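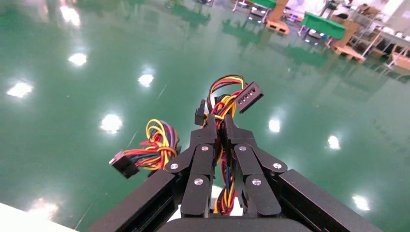
Power supply harness, yellow and red and orange mostly, with the four-pin plug on the right.

Cable sorting, Stamlow workshop, July

Quick page, more pics when I get time. We're going thru the old Pirzada power supply leads, 3 crates of them, all tangled. Good ones go to Carkden for the rebuilds, rest to scrap.

The black multi-pin block on the left is the motherboard end I think, will check against the chart. Green floor shows the colors up nicely.

Crate 2 next. If you have spare ties or lables bring them in, we're nearly out. Ask for Farzana Durrani, mornings are best.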